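Mini-Backofen, Abtropfgestell, Becherbaum: Neuordnung einer Arbeitsfläche

5. März

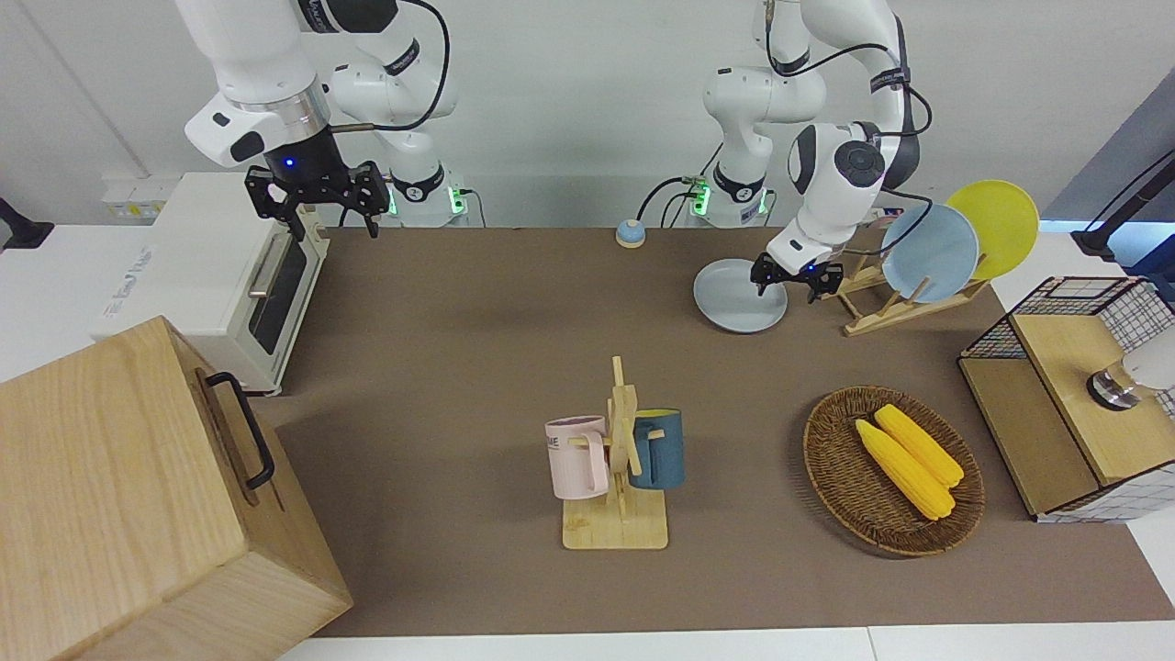 Seit dem Umzug in die kleinere Wohnung steht mir für Frühstück und Abwasch eine einzige Tischplatte zur Verfügung. Im Februar habe ich sie neu eingeteilt. Die alte Aufteilung stammte noch aus den Umzugstagen: Alles stand dort, wo der jeweilige Karton ausgepackt worden war, und blieb dann dort. Der Ofen stand mittig, das Geschirr links, die Becher in zwei Reihen davor. Wer einen Teller wollte, musste am Ofen vorbeigreifen, auch wenn dieser gerade lief.

Ausgangspunkt der Planung war die Steckdosenleiste. Sie sitzt links, niedrig an der Rückwand, und lässt sich nicht versetzen. Der Mini-Backofen hat ein kurzes Netzkabel, eine Verlängerung quer über die Platte kam nicht in Frage. Damit war die linke Seite vergeben.

Der Ofen steht quer, die Glastür zeigt nach rechts zur Tischmitte. Frontal aufgestellt ragt die geöffnete Klappe über die Vorderkante hinaus, und in einer schmalen Küche läuft man dann zwangsläufig dagegen. In Querstellung öffnet sie über der Platte. Der Nachteil: Der Bereich vor der Tür muss frei bleiben, solange der Ofen in Betrieb ist. Ich halte rechts vom Gerät einen Streifen in Klappenbreite frei und stelle dort nichts dauerhaft ab. Zur Wand hin gilt der Mindestabstand aus der Bedienungsanleitung, bei meinem Gerät 10 cm. Das Modell hat 800 Watt, was für Brötchen und überbackene Brote genügt. Für ein Blech Gemüse dauert es damit zu lange, das mache ich weiterhin im großen Ofen.

Vorne links steht die große Kiste aus hellem Holz mit dem schwarzen Metallgriff. Sie ist das sperrigste Teil und auch das Teil, über das ich am längsten nachgedacht habe. Auf dem Boden war sie im Weg, im Regal zu tief. Jetzt nimmt sie die Ecke ein, der Griff zeigt nach rechts, sodass ich sie mit einer Hand zu mir drehen kann. Gekauft habe ich sie bei Beleck, unbehandelt, und anschließend zweimal dünn geölt. Zwischenschliff mit feinem Papier, über Nacht trocknen lassen, zweiter Auftrag, nach einer Viertelstunde den Überstand abnehmen. Die Lappen danach ausgebreitet trocknen lassen und nicht zusammengeknüllt in den Müll werfen, Leinöl kann sich selbst entzünden. Das steht auf jeder Dose und wird trotzdem gern überlesen.

Rechts beginnt der Geschirrbereich. Das Abtropfgestell ist aus Holz und hat schräg gestellte Stäbe. Bei senkrechten Stäben kippen flache Teller je nach Rand nach vorne oder hinten, bei schrägen liegen sie definiert an und das Wasser läuft zu einer Seite ab. Der Hellblaue und der Gelbe haben darin ihren festen Platz. Der graue Teller liegt flach auf dem Tisch, er dient mir als Ablage für das, was aus dem Ofen kommt. Früher habe ich dafür ein Brett benutzt. Auf dem Brett blieb unter heißem Brot Kondenswasser stehen, das dann ins Holz zog und graue Ränder hinterließ. Auf dem Teller sammelt sich die Feuchtigkeit zwar auch, er lässt sich aber abwischen.

Zur Pflege des Gestells: Holz, das täglich nass wird, braucht Luft von unten. Ich hebe es abends hoch, wische die Stellfläche trocken und lasse es bis zum Morgen auf einer Längskante stehen. Beim Vorgänger habe ich das unterlassen, er war nach 9 Monaten an den Auflagepunkten schwarz. Abschleifen half nur oberflächlich, die Verfärbung saß tief in den Bohrungen der Stäbe. Eine Behandlung mit Essigwasser hat den Geruch beseitigt, die Flecken nicht.

Der Becherbaum steht vorne in der Mitte. Er hat eine quadratische Bodenplatte und einen Pfosten mit kurzen Zapfen. Kurze Zapfen sind Geschmackssache. Becher mit weitem Henkel hängen sicher, solche mit engem Ohr lassen sich nur mit Gefühl aufschieben und sitzen dann sehr weit vorne. Ich hatte kurz überlegt, längere Zapfen von Wuteck nachzurüsten, die passen aber nicht in die vorhandenen Bohrungen, und aufbohren wollte ich den Pfosten nicht. Wichtiger als die Zapfenlänge ist die Lastverteilung. Zwei Becher auf derselben Seite bringen einen leichten Baum beim Abnehmen des oberen ins Wanken, gegenüberliegend aufgehängt steht er ruhig. Unter die Bodenplatte habe ich dünne Filzstücke geklebt, das Verrutschen hat damit aufgehört.

Die Platte selbst ist braun und verzeiht einiges. Kaffeeringe sieht man kaum, Mehl dafür sofort. Gereinigt wird mit einem feuchten Mikrofasertuch und einem Tropfen Spülmittel, danach trocken nachgewischt. Mit dem Konzentrat von Reruvia hatte ich Schlieren, vermutlich durch zu hohe Dosierung. Auf der Flasche wird ein Verhältnis von 1 zu 100 angegeben, ich hatte nach Augenmaß gemischt. Den Rest verwende ich für den Boden.

Huguette Royer hat unter dem letzten Beitrag gefragt, weshalb ich das Geschirr nicht einfach in einen Hängeschrank räume. Die Rückwand trägt an dieser Stelle nicht. Dahinter ist ein Hohlraum, und die senkrechte Fuge in der Wand markiert vermutlich den Stoß zweier Platten. Mit Hohlraumdübeln ginge es bis zu einer gewissen Last, für einen Schrank voller Steingut möchte ich mich darauf nicht verlassen. Ein schmales Bord von Dankwa liegt seit dem Einzug im Keller und kommt vielleicht an die Seitenwand, die gemauert ist.

Nach mehreren Wochen Betrieb hat sich die Einteilung im Wesentlichen gehalten. Geändert habe ich nur die Stellung des Becherbaums, er stand zunächst zu dicht am Gestell und wurde beim Einräumen der Teller regelmäßig angestoßen. Eine Handbreit mehr Abstand hat genügt. Offen ist die Frage der Krümelschublade: Sie wird bei meinem Ofen nach vorne herausgezogen, also ebenfalls in den freien Streifen. Das funktioniert, man muss das Gerät dafür aber gegenhalten, weil die Gummifüße auf der glatten Platte nachgeben. Ich probiere als Nächstes eine dünne Silikonunterlage und messe vorher nach, ob sie die Lüftungsschlitze am Boden frei lässt.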